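Griltham Golf Club and Language Week: course and range safety checklist, with comments
Round: March. Walked by: S. Urrutia. Start 7.30 am, before first tee-off.

1. Practice range
1.1 Bay dividers upright and bolted. Pass.
1.2 Mats flat, no lifted corners. Fail, bays 4 and 5. Edges curl towards the player's front foot. Both bays closed until the mats are changed.
1.3 Side netting free of holes larger than a ball. Pass. One repair from last season is holding.
1.4 Range safety rules on show in English and Spanish. Pass. The Spanish sheet gives "alto" for the stop call, which matches what the coaches shout.

2. Tees and fairways
2.1 Line of play clear of the footpath. Pass with comment. On the 362-yard hole the path crosses at driving distance for a stronger player. Bell post is in place, bell sounds.
2.2 Steps to raised tees sound and not slippery. Pass, except the lower step at the 5th, where the wire mesh has come away.
2.3 Bunker rakes laid flat, teeth down. Pass.

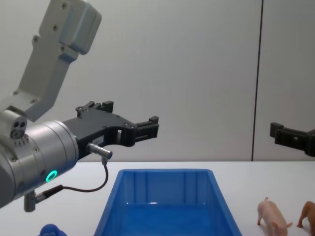
Ehsan Kakakhel: On 2.1, a bell is only of use if the group in front rings it. Visiting students will not know the custom. Can the starter tell each group before they go out, and can it be put on the scorecard as well?

Reply, S.U.: Agreed for the starter. Scorecards are already printed, so a slip will be stapled to them for this course.

3. Buggies
3.1 Brakes hold on the slope beside the 18th green. Pass for all except number 19, which creeps. Key removed and tagged.
3.2 Charging leads undamaged, plugs not scorched. Pass.
3.3 Drivers' age limit displayed on dashboard. Sticker missing from two buggies. Replacements ordered from Lindmont.

4. Lightning and evacuation
4.1 Horn tested at 8 am. Heard at the Cisternas end of the course, though faintly with the wind against it. A second horn is to be kept at the far shelter.
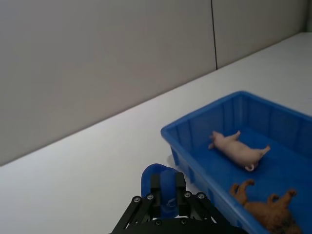 4.2 Shelter doors open outwards without a key. Pass.
4.3 Route from the teaching rooms to the car park unobstructed. Pass. Walking time almost five minutes at the pace of the slowest group.

5. First aid
5.1 Kit in pro shop complete and in date. Eyewash expired, replaced during the round.
5.2 Emergency number and course grid reference beside the telephone. Pass.

Recheck of 1.2, 2.2 and 3.1: Saturday, before the range opens.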